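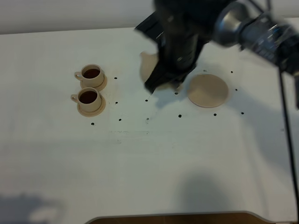 3.2 Sessions and home diaries

Each person took part from home, after a first visit to the clinic in Plutau. At that visit we fitted the headset, set the strap length and marked out a play area on the floor with tape. The game, Seltano, was set to its lowest speed for all users. It has a seated mode and a standing mode, and people could switch between them at any time without ending the session. We did not ask them to choose one mode over the other.

Figure 2. Black gripper lowered over a white tabletop, with beige discs.

A session lasted 30 minutes, with a break at the halfway point. The break was built into the game and could not be skipped. People who felt dizzy or sick were told to take off the headset, sit down and write the time in the diary. A session that stopped early still counted as attended, and the minutes played were taken from the game log. Where the log and the diary did not agree, we used the log — the diary entries were often filled in the next morning.

The diary was a printed booklet with one page per day. It asked for the time of going to bed, the time of getting up, any naps, and how tired the person felt before and after play. Tiredness was marked on a line with no numbers on it. We measured the mark by hand with a ruler. Earlier work by the Pattinasarany group used a five-point scale for this, but in our trial run most answers fell on the middle point and the scale told us little.

We also asked about changes in medication. Several of the drugs taken by this group affect sleep or heart rate, and a change in dose during the study would make the tiredness scores hard to read. Pages from the week after a dose change were kept in the data set but marked, and the main analysis was run both with and without them.

3.3 Missing data

Two kinds of gap came up. The first was a missing diary page where the game log showed that a session took place. We left the tiredness scores blank in these cases and did not fill them in from nearby days. The second was a diary page with no matching log. Most of these came from homes in the Sison area, where the headsets lost their connection overnight and did not send their records. We recovered the files when the headsets were returned in May.

Anyone with fewer than nine complete diary pages was left out of the sleep analysis but kept in the count of sessions attended. The same rule was applied to people who changed headset partway through.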